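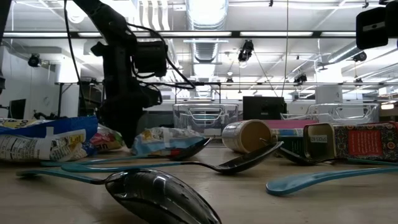 Spoons with colored handles need a little more care than plain stainless ones. The bowl is usually the tough part and the handle is the part that gives out first, either because the coating chips or because the color goes chalky. Teal handles like the ones on these spoons show it sooner than black or gray would. If you bought a set you like, wash it by hand for the first month at least, and keep it out of the basket with the forks and knives.

Washing

Use warm water, a soft sponge and a small squirt of dish soap. Skip the green side of the sponge on both the handle and the bowl. A polished bowl picks up fine scratches that you won't notice until the light hits them, and after that you'll notice them every time.

Don't leave spoons standing in a sink of water overnight. Water works its way in where the handle coating meets the metal and lifts the edge. Once that edge is up, there is no good way to put it back down. I have tried nail polish and I have tried epoxy. The nail polish lasted 2 washes.

Dry with a cotton towel right away. Air drying is fine for plain steel if your water is soft. Ours isn't.

Water spots

White vinegar on a cloth takes off most spots. Wipe the bowl only, rinse, dry. For heavier buildup, mix one part vinegar with two parts water in a tall glass, stand the spoons in it bowl down for five minutes, and keep the level below the handle. I mix 500 ml at a time and throw it out when I'm done.

Rainbow marks come from heat and also wipe off with vinegar. Brown specks are usually rust carried over from something else in the dishwasher, often a cheap peeler or an old rack. Rub them with baking soda and water on a fingertip. If they come back in the same place, look at the rack.

Eggs and salt

Egg yolk will darken silver plate quickly, and salt will pit stainless if it sits. Rinse after both. Mustard and mayonnaise are nearly as bad. A serving spoon left in potato salad through a long picnic can come out with tiny pits, and those are permanent.

Storage

Drawer trays with a slot for each kind are worth the money, provided you measure first. Measure the inside of the drawer, not the front. Mine is 50 cm deep and the first tray I bought stuck out past the runner. The Bokport tray I have now has a removable divider, so long serving spoons can lie flat.

Zorica Trajkovski wrote in April to ask about lining the slots. Felt is nice for silver, but it holds crumbs and you can't rinse it. For everyday spoons I use the ribbed rubber liner sold by the roll, cut a little short at each end so it lifts out easily. Wash it when it looks gray.

Long-handled spoons can also stand in a crock by the stove. Empty the crock now and then. The bottom of ours had a layer of grease and rice in it the last time I looked.

When to give up

A chipped handle is ugly but usable until the chips start coming off in the dishwater. After that I move the spoon out to the shed, where it does well for potting soil and for stirring paint.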